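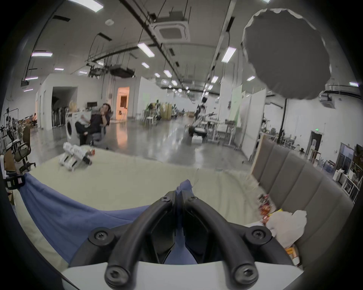
What do you get when you buy the Rarari kit? Two hand-held grippers, a charger, a carry case and a year's use of the software that turns your recordings into something a robot can learn from.

Search articles Search Clear

The price is £1187 for the pair, direct from Jerley, and that puts it within reach of small workshops and college departments that could never pay for a full robot arm just to gather practice material. You hold a gripper, do a household job with it, and the camera on it records what the fingers did. Later the recordings are used to train a machine with similar fingers. I borrowed a kit for most of December and used it on cloth, which is the job people ask about most and the one the cheaper kits do badly.

Setting up took a morning. The manual runs to 134 pages and the first 30 or so can be skipped if you have used anything similar. Pairing the two grippers is the fiddly part. They have to be switched on in the right order, left then right, and if you get it wrong the software says only "not ready" and leaves you to guess. I got it wrong four times on the first day and once after that. 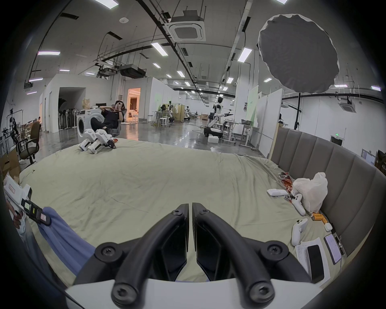
Cloth is hard on one gripper and a good deal easier on two. With one you can pinch and drag, and not much else. With two you can lift both corners, pull the fabric tight and lay it down again, and so the kit is sold as a pair. Long sessions need a rhythm, and somewhere to set things down between turns: the two white grippers placed next to each other near the back edge of the bed are about as far away as I would want mine. A bed is a good height if you like to work sitting, and a sheet over it gives you wrinkles to deal with as well as the cloth itself.

The trigger is light and I had no sore fingers until late in the day. The grip is another matter. It is shaped for a medium hand, and Yaryna Holovko, who shared the testing with me, found she had to stretch to reach the trigger fully. Jerley sells a smaller handle separately. I think it should be in the case.
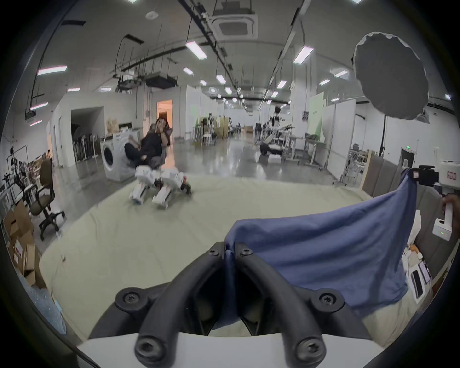 Yaryna's other complaint was the weight at the front. After an hour the wrist starts to drop and the recordings drop with it, so you end up with clips where the fingers come in lower than you meant. We took to swapping sides every 200 clips and that helped.

Jerley claims up to 700 usable clips in a working day. We never got near it with cloth. Short jobs such as picking up a packet and putting it down again would go faster, and I can believe the figure for those. Folding takes longer, and a fair number of folds go wrong halfway through. The software lets you mark a clip as failed with a double squeeze of the trigger – a good idea, and easy to set off by mistake.
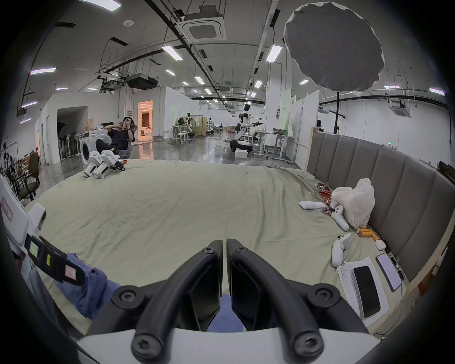
The software is plain and mostly works. Clips copy across overnight, and by the morning each one has been checked for blur and lost tracking. Rejected clips are kept in their own folder for a month, so you can argue with it. I did so a few times and was right about half of them. Large plain surfaces gave it the most trouble, and it was happier once there were a few small objects within view.

Musyoka Mfaume, who looks after the kit at Jerley, told me a lighter front end is being tested at the firm's Eltetitz workshop, but he would not give a date or a price. The main rival is the Orbán set, which is lighter already and has the better handle. It is also sold singly, and two of them cost a good bit more.

I would buy the Rarari for cloth, with the small handle if your hands need it. For simple pick-and-place work, try the Orbán first.

Comments (3)

tmk_bench
We have had ours since the spring. Same trouble with the switching-on order. Put a sticker on the left one.

Pauline R
Does the small handle fit the older version? The shop page doesn't say.

gridley
Could you do a follow-up on towels? Thick ones slip out of the fingers on ours every time.

Contact us | Subscriptions | Copyright, all rights reserved | Back to top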